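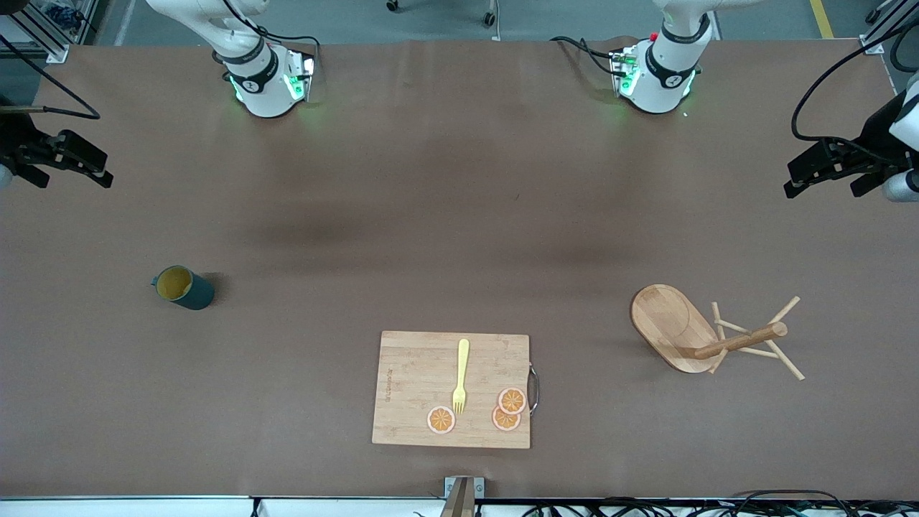 Chapter 9
Planning the Purchase

Buying your first pair of robot arms is a thrill, and it should be! But the arms are only the start of the bill. A working station also needs a table that won't wobble, grippers, cables, mounts, floor space, and a steady supply of ordinary things to pick up and put down. In this chapter you will learn how to plan for all of it before any money leaves the account.

We will follow one buyer through the whole process. Refugio Zepeda ran the teaching lab at Clinthorpe, and he had a $3000 allowance for everything except the arms themselves. His first list was one line long: "grippers." His second list filled a page. A sturdy table from Albers took $599 of the money, and a box of cables and clamps from Wostby took another $211 — an amount he had not planned for at all. Cables are where new buyers slip up most often, so we give them their own section.

Household objects cost very little, and they are great fun to shop for. Mugs, cutting boards, plastic forks and play food will keep a pair of arms busy for weeks. Choose shapes that differ a lot from one another, and buy spares of anything that can chip.

Before you read on, write down every item you think a two-arm station needs. Keep the list handy. You will price it in Section 9.2 and compare it with the one Zepeda sent to Vevora, his supplier, in December.

9.1 What Goes on the List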